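间断缝合练习：直线切口的进针、出针、打结与剪线

适用范围：在 Hikum 软组织练习垫上对短直线切口作单纯间断缝合。本页只涉及练习材料上的操作，不作为临床操作依据。
前置内容：器械夹持与弯针转位，见上一页。
本页使用的材料：Hikum 练习垫（399 元），Iltora 深色带针缝线一盒（219 元），持针器械 2 把，线剪，细头标记笔，短尺，无绒纸巾。
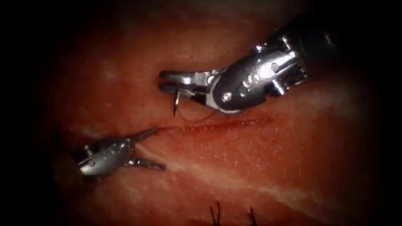 持针器位于切口上缘上方，钳口夹弯针。
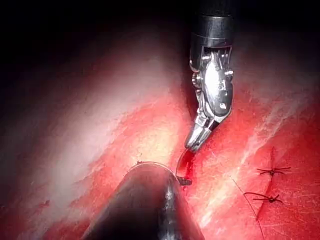
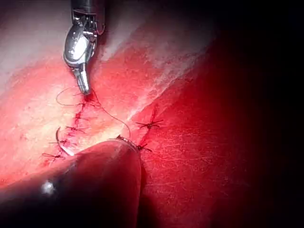
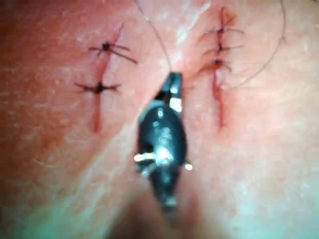

弯针应夹在针身的什么位置？

夹持点取针尖至针尾的三分之二处，即靠近针尾的一侧，钳口与针身垂直。夹得过于靠前，可用的弧长不足，针尖穿出后露出部分太短，不易接针。夹得过于靠后，钳口会压到针线连接段，该段为中空或压接结构，受力后容易变形或断开。组织较硬时，夹持点可向针身中点移动，以减少弯曲。

一、准备练习垫

1. 将垫放平，四角固定。垫面不得有拱起，拱起处切口会自行张开，缝合张力失真。
2. 用短尺在垫面画一条直线，线长不超过垫宽的一半。
3. 沿线切开，刀刃保持垂直。一次切至目标深度，避免反复走刀。
4. 检查切缘。若一侧呈斜面，另选位置重切。斜面切口两侧厚度不等，缝合后容易出现高低差，不适合初学阶段使用。
5. 用标记笔在切口两侧标出进针点和出针点。两点至切缘的距离相等，两点连线与切口垂直。边距取五毫米，针距与边距相同。
6. 需要对比时，可在同一块垫上平行切开 2 条切口，间隔要留足，避免一侧收线时牵动另一侧。

二、缝线长度

间断缝合每一针单独打结、单独剪断。线过长时，拉线行程大，线体容易绕到器械关节处或压在切口下面。线过短时，绕线圈数不够。单针练习取十五厘米，连续做几针时按每针用量累加，再留出夹持余量。

Iltora 缝线出厂时盘绕较紧，取出后线体有记忆弯曲。双手持线两端轻拉展直，力量加在线上，不要加在针线连接处。

三、进针

1. 持针器夹住弯针，针尖朝下，移至进针点上方。
2. 针尖与垫面成直角后再接触。以小角度进针时，针道偏浅，收线后切缘容易内翻。
3. 转动腕部，使针沿自身弧度前进。转动中心应与弯针的圆心重合。平推会使针道变直，并在入口处撕出小口。
4. 针尖到达切口时，观察针在切面上的露出深度，记住这一位置。
5. 深度不足时退针重来，不在组织内改变方向。

四、跨越切口与出针

1. 从对侧切面以相同深度进入。两侧深度不同，是切缘台阶的主要来源。
2. 继续转腕，直至针尖从出针点穿出。
3. 出针点偏离标记时，先看第二次进入的角度，再看切缘是否被推移。初学阶段可分两步走针：针从切口中拉出，重新夹持后再穿对侧。熟练后一次通过。
4. 针尖露出足够长度后，另一把器械在针尖后方夹持，避开针尖本身。针尖被夹过几次就会变钝，表现为下一针进针时垫面明显下陷。
5. 沿弧度将针拔出，随后拉线，线尾留三厘米。

拉线方向与垫面保持小角度，速度均匀。向上直提会把出针侧切缘一并提起，针孔也会扩大。

五、打结

采用器械打结，方结结构，顺序如下。

1. 长线端绕持针器两圈，持针器夹住短线尾，拉过线圈。两端向切口两侧平拉，收至切缘刚好接触。
2. 长线端反方向绕一圈，夹短尾拉过，拉线方向与上一结相反。
3. 再反方向绕一圈，方法同第二结，收紧。

第一结收到切缘对合即停。切缘发白、隆起或线体陷入垫面，均为过紧，应剪除重做。第二结前若第一结松开，检查短尾是否被提起。收第二结时两端用力要相等，一侧拉直而另一侧绕行，得到的是滑结，外观与方结接近，用器械尖轻推即可移动。

结体拉到切口一侧，同一条切口上的各结放在同一侧。结骑在切口线上会压住切缘，也会妨碍后面检查对合情况。

六、剪线

两条线尾并拢提起，线剪开口对准所需长度，一次剪断。线尾留五毫米。过短时结容易松脱，过长时会搭到下一针的标记点上，走针时可能被带入针道。剪下的线头立即移走。

七、针序

短切口从一端起，按标记依次向另一端缝合。较长切口先缝中点，再分别缝两段的中点，直到针距达到要求。两种顺序都应练习。先缝中点时，前几针承受的张力较大，第一结绕两圈的要求不能省略。

每缝完一针即检查对合，再进下一针。把检查留到全部完成之后，返工时要剪除的针数会增加。

八、检查项目

边距：两侧相等，偏差不超过一毫米。
针距：相邻两针之间一致。
方向：每针线段与切口垂直。
对合：切缘平齐或轻微外翻，无台阶，无内翻。
张力：线体贴合垫面，不陷入。
结：轻推不滑动，位于切口同一侧。
线尾：长度一致，未跨到相邻针上。

检查结果记入 Havititz 练习记录表，每条切口一行。表中“返工”一栏填剪除重做的针数，首针不合格也计入。

九、常见偏差与处理

进针处呈裂口：平推所致。减慢转腕，重新对准圆心。

线段斜跨切口：出针点沿切口方向偏移。夹针时针身平面应与切口垂直，夹好后再移到进针点。

切缘一高一低：两侧针深不等。高侧进针过深时，减小该侧深度。剪除该针重做，不用相邻针去拉平。

针在钳口内转动：夹持力不足，或钳口纹路中有残屑。清理钳口后重试。仍然转动时，改夹针身较平的一段。

缝线中段起毛：线体被钳口夹持过。绕线和拉线时只夹线尾，工作段不上钳。

十、收尾

剪除练习垫上的全部缝线，线结从针孔侧拉出，避免横向撕扯。垫面用微湿的无绒纸巾擦净，平放晾干后装回原盒。弯针逐枚清点，放入 Gajewski 锐器盒，盒内容量到达标线时更换。同一位置的针孔密集后不再使用，下一次切口与旧切口错开。

下一页：垂直褥式缝合。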